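Telecommunications Economics
Unit 4: Interconnection and Termination Charges
Instructor: Jericho Aquino
Lab sections: Rogelio Sison

Read before class: course reader, chapter 2.

4.1 Scope

This unit covers what one network pays another to complete a call. Retail prices were treated in Unit 2 and come up only where a wholesale rate feeds into them. Number portability is left for Unit 5.

4.2 Terms

Origination: carrying a call from the calling party to the point of interconnection.
Transit: carrying a call between two networks that have no direct link.
Termination: carrying a call from the point of interconnection to the called party.
Point of interconnection (POI): the physical site where traffic is handed over. Each side pays for its own equipment up to the POI unless the contract says otherwise.

4.3 The termination monopoly

A caller on network A who wants to reach a subscriber on network B has one route at the last step, and B controls it. The size of B does not matter. A small carrier has the same control over its own subscribers as a large one has over its own. Under calling-party-pays, the person choosing network B does not pay the termination charge, so a high charge does not drive that person away. The charge lands on A, and A passes it on to its callers.

Left unregulated, each network sets termination above cost. Where both networks do so and traffic is balanced, the payments cancel out at settlement, but the per-minute cost seen by each retail pricing team stays high. Off-net calls are then priced above on-net calls, and subscribers tend to gather on the larger network.

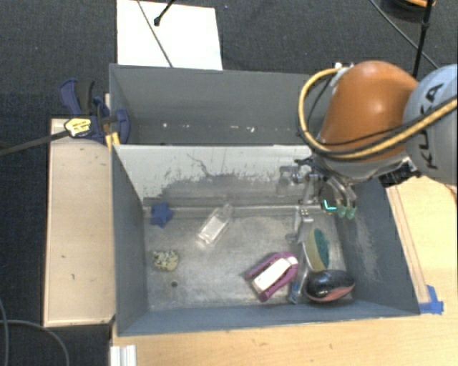 Costing a termination service starts with the split between traffic-sensitive and fixed equipment. Switching capacity and POI ports grow with busy-hour minutes. The line to the subscriber does not, and under a pure incremental model none of it is recovered through termination. Shared items, such as site power and buildings, must be kept apart from both. Picture the two gray bins with the dividing wall between them: an item goes on one side or the other, and an item that belongs to both has to be divided by a stated rule before it is entered. Students lose marks each term by placing shared site costs wholly on the traffic side.

4.4 Settlement methods

Cost-based charge. The regulator sets a rate from a cost model. Results depend heavily on the traffic forecast.

Bill and keep. Neither side pays. Each network recovers its costs from its own subscribers. Works best with balanced traffic.

Capacity charge. Payment is per port per month, whatever the number of minutes carried.

4.5 Worked case: Flurel and Barredo

Flurel sends 802 million minutes a year to Barredo. Barredo sends 18 million fewer in return, or 784 million. The rate is 2 cents a minute in both directions.

Flurel owes: 802 million x $0.02 = $16.04 million
Barredo owes: 784 million x $0.02 = $15.68 million
Net payment, Flurel to Barredo: $0.36 million

Under bill and keep the net payment is zero. Flurel gains $0.36 million a year from the change, before any shift in retail prices or traffic.

4.6 Problems

1. Repeat the worked case with a rate of 4 cents a minute. State which carrier would favor the higher rate.
2. Arton has no direct link to Barredo and hands its traffic to Hevutberg for transit. List each payment made for one call from Arton to Barredo, with payer and payee.
3. Explain why a capacity charge may lead a carrier to offer flat-rate calling plans.

Written answers are due Thursday, June 4, 2026, at the start of class. Show units on every line of working.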